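We use cookies to remember your settings on this site. Accept | Decline

Oiling a table versus lacquering it: notes after a year

Monday, December 30, 2024

The finish on a table decides how it ages far more than the species of timber does. I have now lived with both kinds of finish for long enough to write down what I found.

A lacquer is a film. It sits on top of the wood, cures hard and keeps water out until it is scratched through. Once that happens, moisture gets under the edge of the scratch and the film lifts. Spot repairs are possible but they show, so in practice you sand the whole top back and start again. A penetrating oil soaks into the first fraction of a millimetre and cures there. It resists water less well, and it marks sooner, but a mark can be sanded out locally and re-oiled the same evening.

My old kitchen table was lacquered and lasted 7 years before the area by the kettle went milky. Stripping it took a whole weekend and most of a box of abrasive discs. I went through 80 grit, then 120, then 180, and stopped there. Going finer closes the surface and the oil has less to hold on to. Vacuum between grits. A tack cloth is fine before lacquer, but some leave a waxy residue and I avoid them before oil.

Application was simple. Flood the surface, wait 12 minutes, wipe off everything that has not gone in, then wipe again half an hour later. The second wipe matters. Oil that stays on the surface turns gummy and picks up dust. I gave it two coats a day apart and a thin third coat a week later. Oily rags should be laid flat outdoors to dry or kept under water in a metal tin, as they can heat up and catch fire when bundled.

The underside gets the same number of coats as the top. Skip it and the two faces take up moisture at different rates, and a wide board will cup. I did skip it on a shelf once and had to plane it flat in the spring.

Colour is the main objection. Linseed-based oils turn pale timber yellow, and the change carries on for months. Oils with a little white pigment slow this down and keep the surface close to its bare shade. The cost is that too much pigment sits in the open grain and looks chalky. Stir the tin for longer than seems necessary — the pigment settles quickly.

Sheen is harder to judge than colour. Look along the top towards a window and any patchiness shows at once, while from directly above the same top can look perfectly even.

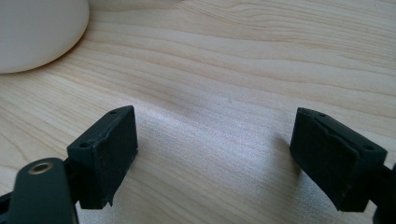
Geetha Devadiga wrote to say she thinks I am too hard on lacquer. Her hall table has had the same water-based coat for longer than mine lasted, and she puts that down to felt under everything and a damp cloth with no detergent. She also asked whether oil can go straight over an old lacquer if it is scuffed first. It cannot. The oil has nothing to soak into and will stay sticky until you scrub it off.

Her point about detergent is a fair one and applies to oil as well. Washing-up liquid strips an oiled surface over time. I now use a soap made for oiled floors, well diluted, and wring the cloth until it no longer drips.

The next coat is due when water stops beading near the edge. I will do the chair seats at the same time.

Contact | Copyright 2024 | Back to top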